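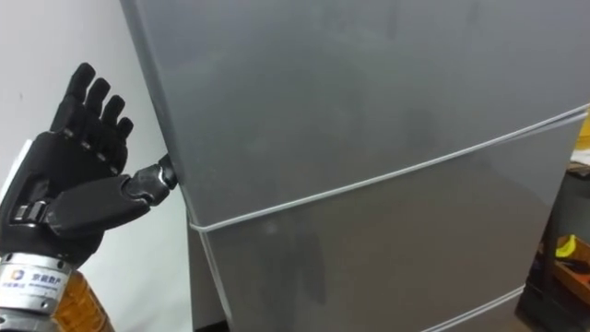
FOR IMMEDIATE RELEASE

Wilura Opens Home Task Teaching Rooms in Coltholm, Where People Show Robots How Chores Are Done

COLTHOLM, June 24, 2025. Wilura, the robot training company based in Preststead, is very happy to announce the opening of its first home task teaching rooms, set up in a former furniture showroom in Coltholm and ready for partner teams from this week. The rooms are furnished the way people furnish their own homes, with refrigerators, desks, cabinets and shelves, and they exist for one purpose: to give a person the time and the space to show a robot, patiently and as often as it takes, how an everyday job is done.

Anyone who has taught a child to tie a shoe, or a new coworker to close up a store at night, knows that a written list only goes so far and that sooner or later you have to show them. The same idea is behind the work in Coltholm. An operator wearing control gloves moves a pair of robotic hands from a few feet away, opening a refrigerator door, say, or wiping down a desk, while the system records what the hands do and what the head camera sees. Operators can also take hold of the arm itself and guide it through the motion, and many of them like to begin a new task that way before they put the gloves on.

The recordings are organized by Ji, the company's teaching software, which lines up each movement with the matching camera view and lets the operator mark the good attempts, the clumsy ones and the ones worth another try. Wilura keeps the clumsy ones too. A thumb that lands a little too far from the edge of a door, and then has to be brought back, can teach a system a good deal about how to recover, and our operators have become very fond (and a little proud) of their best corrections.

The Coltholm site has 7 rooms, and each task in the opening program will be shown at least 100 times, by different people, since no two of us open a refrigerator in quite the same way. Some hook a finger behind the edge, some pull with the whole hand, and one of our operators insists on a sort of sideways nudge that she learned from her grandmother's kitchen. We want all of it in the recordings.
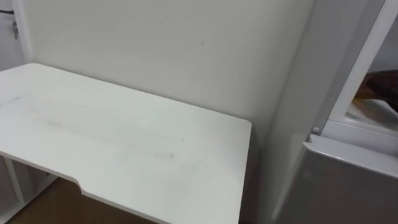
Between tasks, the furniture is checked over and the starting positions are changed, so that a desk may stand a little closer to a cabinet in the afternoon than it did in the morning. Surfaces are left with the ordinary smudges of daily use. The teaching team asked for this early on, having found that recordings made in spotless rooms were less helpful once a robot was taken somewhere people really live and work.

"We have spent a long time listening to people tell us which jobs around the house they would gladly hand over, and the answers are wonderfully plain," said a spokesperson for Wilura. "They talk about the fridge, the desk, the cupboard that never quite closes. So those are the things we put in the rooms, and we are so grateful to the operators who come in and show the same small movement again and again with such good humor."

Sessions run for two hours, with a break in the middle, as guiding a hand by remote control takes more concentration than most newcomers expect. New operators spend three days alongside an experienced one before they record on their own. No background in engineering is needed. The present group includes former bakers, a piano teacher and several people who used to work in the showroom itself, and who can still tell you where the sofas stood.

Partner teams may book rooms by the week and bring their own tasks, or choose from the list that Wilura has prepared. A second set of rooms, fitted out for laundry and simple cooking, is planned for December, in the same building.

About Wilura

Wilura helps robot makers teach their machines everyday work through hands-on guidance and remote control. The company has its main office in Preststead and its teaching rooms in Coltholm.

Room bookings, operator applications and press visits are handled by the Coltholm front desk, which is open on weekdays.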